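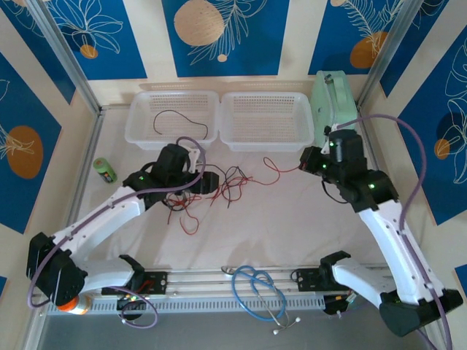
Red and black wire, with the two white baskets at the back.

I have been putting off the wire for most of the year. It started in February, when I cleared out the Brestov shelving unit and put all the short pieces into one bag so I could deal with them later. A bag of short pieces turns into one big knot very quickly, especially the soft silicone kind, which grips itself.

The plan was simple. Get the wire apart, sort red from black, throw away anything too short to use, and put the rest somewhere I can find it. I buy most of my wire from Curkis by the spool, and what I end up with at the end of a job is offcuts. They are good wire. I just never reach for them when they are in a ball, so I cut a new piece and the ball gets bigger.

A few things I have learned about getting a tangle like this apart.

Don't pull. Pulling closes up the small loops in the middle and then you need a pick to open them. Lay the whole thing flat on a clear, light-colored surface and spread it out until you can see where it crosses.

Find a loose end and work back from it. I start with whichever color there is less of. Once the black is out, the red has more room and usually falls open a bit.

Watch the stripped ends. Bare copper strands catch on other bare copper strands, and if you drag one through a loop it bends back and frays. I twist them tight first, or snip them off if the piece is long enough to spare it.

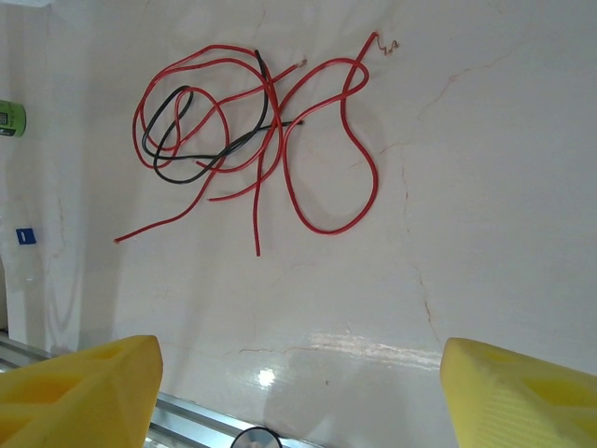 Lisbet wrote under my last post that she tapes every end before she puts a piece away, and that it cut her sorting time in half. She uses plain masking tape and writes the length on it. Her other advice was to stop saving anything shorter than a hand.

I tried the tape. It works, but it leaves a gummy spot on silicone if it stays on for long, so I have gone back to a loose twist with the end tucked through. The rule about length I am keeping. I had a lot of pieces that were no use for anything except a jumper, and I already have a box of jumpers from Viltik that I will not get through in this lifetime.

For the pieces worth keeping, I wrap them around four fingers, slide the loop off and wind the last bit around the middle. Don't wrap too tight. Silicone wire doesn't mind, but the cheaper PVC kind takes a set and then never lies straight again.
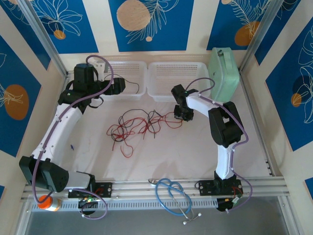
Posted by Marek

As for where it all goes, I have settled on baskets. I had a Fallahi drawer cabinet before, with 20 little drawers, and I could never remember which one had what. A basket with holes in the sides is easier. Red goes in one, black in the other, and I can see how full they are getting without opening anything.

The drawback is that thin wire pokes out through the holes if you drop it in loose – so coil it first, even the short ones. A sheet of paper in the bottom helps too.

Next is the box of connectors. I am hoping to get to it before fall.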